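倉庫照明の更新で消費電力を半減、クレンダム社が改修結果を公表

施設設備の設計を手がけるClendumは9月、物流会社Utsideが使用する倉庫棟について、天井照明の更新工事が完了したと発表した。対象は高天井区画の照明器具300台で、従来の400W形メタルハライドランプをすべてLED器具に置き換えた。

同棟の屋根は金属折板で、天井板を張らない直天井である。器具の取り付け位置は梁の配置とダクトの経路に制約されるため、既設の支持金物を再使用し、配線は分電盤から末端まで引き直した。改修後の床面照度は設計値で300ルクスとし、仕分け作業を行う区画のみ個別に調光できる。

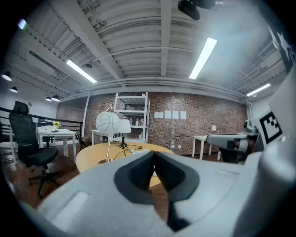 設計を担当したオレスト・スコリク氏によると、課題は照度の確保よりも均斉度にあった。旧設備では点灯時間の長い器具から光束が低下し、同じ通路の中でも明暗の差が大きかった。今回は配光角の異なる2種類の器具を使い分け、棚の間の通路には狭角形、開けた区画には広角形を配置している。

制御にはMondumel方式の無線調光を採用した。器具を20の系統に分け、人感センサーの信号が途絶えてから一定時間が経過すると、出力を20%まで下げる。完全に消灯しないのは、再入場時の視認性を保つためである。センサーの検知範囲は棚の高さに左右されるため、設置後に区画ごとの再調整を実施した。

工事は夜間に限って行い、作業時間は午後10時から午前5時までとした。高所作業車が進入できない北側の区画では移動式足場を組んだ。天井内の配管と干渉した器具については、支持金物を延長して位置をずらしている。施工はKarpenkoが請け負った。

消費電力は、更新前の同じ時間帯と比べて半分以下になった。同社は測定条件として、全系統を定格で点灯した場合と、調光制御を有効にした場合の2通りを示している。入出荷の多い時間帯には後者の効果が小さくなるという。 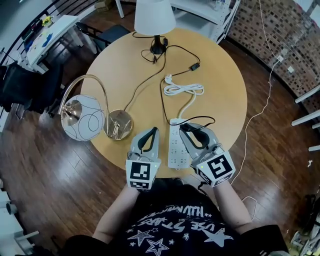
問 既存の配線をそのまま使うことはできなかったのか。
答 旧回路は安定器を前提に容量を決めており、系統の区切りも新しい調光区分と一致しなかった。絶縁抵抗の測定値にもばらつきがあり、引き直しのほうが工程を組みやすいと判断した。

保守を担当するオレクサンドラ・デムチェンコ氏は、器具の交換周期が延びる一方、電源ユニットの温度管理が新たな点検項目になると説明する。夏季は折板屋根の直下に熱がこもりやすく、周囲温度が器具の許容値に近づくことがある。このため代表点に温度計を設け、記録を月ごとに集計する。

撤去したランプは水銀を含むため、破損を防ぐ専用容器に収めて処理業者に引き渡した。安定器は製造時期を銘板で確認したうえで、通常の産業廃棄物と区分して搬出している。

Clendumは次の工程として、事務室と荷捌き場の照明更新を予定している。荷捌き場は外気の影響を受けるため、防湿形の器具を選定中である。非常用照明は今回の対象に含まれず、蓄電池の交換時期に合わせて別途更新する。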